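How to Clear Pantry Moths Out of a Kitchen Cupboard

Pantry moths usually come home in a bag of flour, birdseed or cereal. By the time you see one flying near the ceiling, there are larvae somewhere in the dry goods. The job takes one afternoon and then a few weeks of watching.

What you need: trash bags, a vacuum with a crevice tool, dish soap, white vinegar, an old toothbrush, pheromone traps, and containers with lids that seal.

Step 1. Empty the cupboard

Take everything out, including the cans. Larvae will crawl under a can label or into the fold of a box that has never been opened. Put it all on a table where the light is good.

Look for webbing first. It is fine and sticky and makes the grain clump together. Check flour, oats, nuts, dried fruit, tea, spices, pet food and chocolate. Throw out anything with webbing or larvae in it, tie the bag shut and take it outside right away.

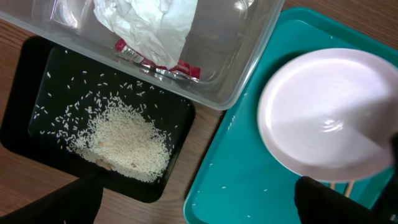

Open packets that look clean still need a decision. If you want to keep them, seal them in a freezer bag and freeze them at 0°F for a full week. Leave them sealed while they come back to room temperature, or they will pick up moisture.

Step 2. Vacuum, then wash

Run the crevice tool along every shelf edge, into the peg holes and around the hinges. Pull the shelves out if they lift. Cocoons are often on the underside, or up where the wall meets the top of the cupboard. Empty the vacuum outdoors when you finish.

Wash the shelves with hot soapy water, then wipe with vinegar and water in equal parts. Use the toothbrush on the peg holes. Let everything dry with the doors open. Do not spray insecticide where food is kept.

Throw away old shelf paper. My neighbor Lejla Lazarević cleaned her cupboard twice before she lifted hers and found cocoons along the back.

Step 3. Restock

Plastic bags and cardboard will not keep larvae out. Use glass or hard plastic with a gasket in the lid. A 700 ml jar is a useful size for lentils and small grains. Wash the jar threads as well as the inside. Write the date on the lid.
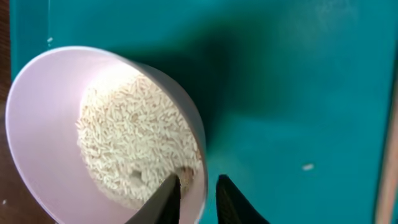
Can I keep rice that was stored next to an infested bag?
Spread it in a shallow dish and look it over. If there is no webbing and nothing moving, freeze it for a week and then store it in a sealed jar.

Step 4. Set the traps

Use 2 traps for an ordinary kitchen, one in the cupboard and one on the far side of the room. They catch males only, so they show you whether moths are still around but will not end the problem alone. Check them every 10 days. If the count has not dropped after 30 days, there is a source you missed. Try the birdseed in the garage.

Posted September 2019

Related
Getting Fruit Flies Out of a Drain
Which Jar Lids Seal and Which Don't
Cleaning Behind the Stove
Spring Cupboard Check for April
How Long Does Flour Keep?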